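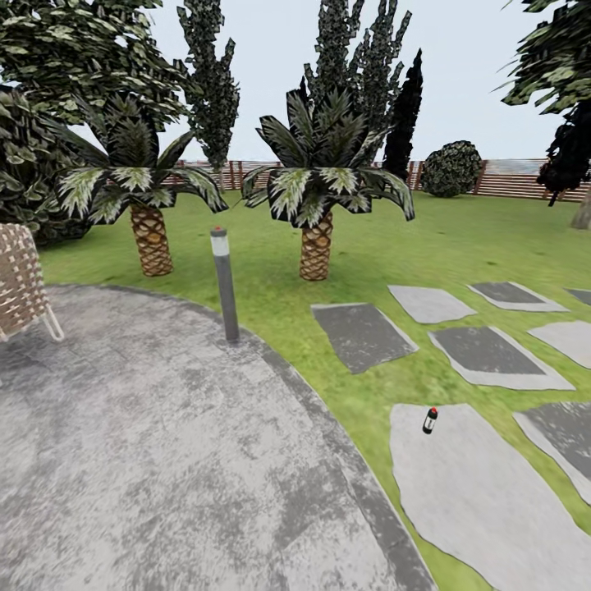 Fil un peu long sur l'arrosage d'été, on m'a posé la question plusieurs fois depuis juillet. Je réponds ici une bonne fois.

Je jardine sur 112 m², sol argileux, dans un village où l'arrosage est limité le soir. Je ne suis pas du métier, je note ce que je fais et ce que ça donne.

1/ J'arrose deux fois par semaine. Avant, c'était un peu tous les soirs. Les racines restaient en surface et les tomates fendaient à la première averse.

2/ Le matin tôt quand je peux. Le soir, les limaces arrivent derrière moi et je passe la nuit suivante à les ramasser.

3/ Paillage : foin, tonte séchée, feuilles de novembre gardées en sac. J'en mets une bonne épaisseur, toujours sur un sol déjà mouillé. Sur un sol sec, la pluie reste dans la paille et ne descend pas.

4/ Pour la réserve, j'ai une cuve Trerkura sous la descente de gouttière. Elle se remplit vite en cas d'orage et se vide vite aussi. Le robinet d'origine fuyait, je l'ai changé. Depuis, rien à signaler.

5/ Le programmateur Flelten, je l'ai rendu. Il perdait l'heure à chaque changement de piles. Une minuterie mécanique me suffit. 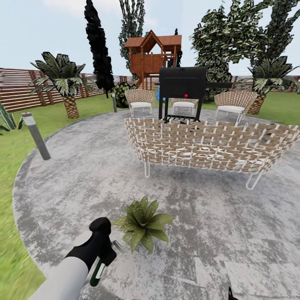

6/ Les plantes d'ornement, maintenant. Je les regroupe selon leurs besoins en eau, et celles qui craignent le soleil de l'après-midi passent l'été au nord. Je regarde aussi le sol autour. Une plante à larges feuilles mouchetées de blanc comme celle-ci, avec du béton tout autour, je ne la laisserais pas là en plein mois d'août : une dalle rend la chaleur jusque tard dans la soirée. La pelouse à côté chauffe moins.

7/ Pour les bacs, je soulève un coin. Si c'est léger, j'arrose - si c'est lourd, j'attends le lendemain. Les sondes d'humidité à piquer, j'en ai essayé, les miennes donnaient n'importe quoi dans l'argile.

8/ Onyekachi Adeyemi me demandait combien d'eau je passe au potager. À peu près 90 litres par arrosage, courgettes comprises. Sans elles ce serait nettement moins.

9/ La pelouse, je ne l'arrose plus. Elle jaunit, elle repart à l'automne. Je tonds haut et je laisse l'herbe sur place.

Je ferai un autre fil sur les oyas quand j'aurai une saison complète de relevés.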